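Drendby Guest Residence — Housekeeping Automation
Safety and Working Conditions Checklist, with Comments
Filled in by: Noura Tannous, housekeeping lead
Date: 5 Nov 2019
Area: bedroom, second floor, laundry pickup and bed linen
Equipment: two-armed unit on the Cluvico service plan

A word before the list. The last form had boxes for yes and no and nothing else, and several of you told me it left out everything you wanted to say, so I have given myself plenty of room this time. Please add your own comments at the bottom of the copy in the linen room. Pencil is fine!

1. Floor and walkways

1.1 Rug lies flat beside the bed, no curled corners: YES
1.2 Attendant can reach the door without stepping over a cable or basket: YES
1.3 Basket kept beside the bed, out of the doorway: YES

Comment: We used to put the basket wherever our feet happened to be, and after so many years that is a hard habit to lose. The unit does its best work when the basket is close to the bed rail, so that is where it goes now. Medeiros, on the early shift, asked for a strip of tape on the rug to show the spot. I would like to try something a guest won't notice first.

2. Grip and handling of fabric

2.1 Gripper pads wiped and checked for rough edges before the shift: YES
2.2 Pockets emptied by the attendant before the unit starts: YES
2.3 Marked or damaged items set aside for a person to look at: PARTLY
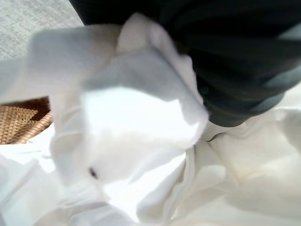

I put "partly" for 2.3 after thinking it over for a good while. When you fold by hand you look at the cloth the whole time without meaning to, and that is how most stains and little tears get found in this house. Now the handling and the looking are two separate jobs, and the looking needs its own minute on the schedule. I have asked for one at the folding table, with the good lamp switched on. Until that is agreed, please go over the whites once more before they leave the floor.

2.4 Light and dark items kept in separate baskets: YES
2.5 Delicate items left for hand work: YES

Comment: The list of delicates is taped inside the closet door. Add to it freely. Anything with beading, anything a guest has left a note about, and anything you simply have a bad feeling about belongs to us.

3. Distance between people and the arms

3.1 Attendant stays on the far side of the bed while the arms are moving: YES
3.2 Minimum clearance of 60 inches on the working side: YES
3.3 Stop control carried on the attendant's belt, not left on the cart: NO

Comment: I have to be strict here, and I am sorry for it, since I know the clip is clumsy and catches on the apron. In November so far I have found the control sitting on the cart twice. A new clip is on order from Zidska. In the meantime, use the apron pocket, and button it.

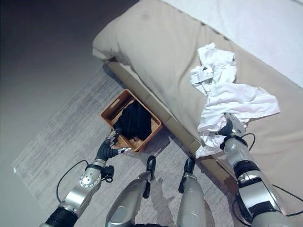 The other thing people have told me, mostly over coffee, is how hard it is to keep your hands to yourself. You see a sleeve hanging over the side of a mattress and you want to tuck it in. Of course you do — you have been doing it all your working life. Please let it be. If something looks wrong, press stop, wait for both arms to settle, and then step in. A slow room has never gotten anyone in trouble with me and it isn't going to start now.

3.4 Hair tied back, lanyards and long necklaces off: YES
3.5 Guests and visitors kept out of the room during work: YES

4. Strain, pace and breaks

4.1 Less bending to floor level than before: YES
4.2 Attendant assigned to one unit only: YES
4.3 Break taken away from the unit, sitting down: PARTLY
4.4 Longest stretch of watching, 90 minutes: MET

Comment: My back is grateful, and I hear the same from most of the team. Standing and watching is tiring in its own way, though, and it gets into the feet and the eyes. I have asked for a stool with a proper backrest. I have also asked that nobody's hours be cut on the strength of this trial, and I have that in writing, on file as note 452, which any of you may read.

5. Work above the bed

5.1 Lamp and nightstand outside the reach of the arms: YES
5.2 Cloth lifted clear of the bedding before it is moved across: YES
5.3 Arm cables checked for wear and snagging: YES

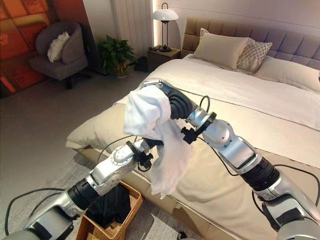
6. Open items

6.1 Belt clips for the stop control. Owner: Noura. Waiting on Zidska.
6.2 Inspection minute added to the schedule. Owner: Noura, with the front office.
6.3 Stool with backrest. Requested.
6.4 Refresher on the stop procedure for 100 percent of the floor team, night staff included. Sign-up sheet is by the time clock.
6.5 Basket marker for the rug. Medeiros to bring a sample.

Signed: Noura Tannous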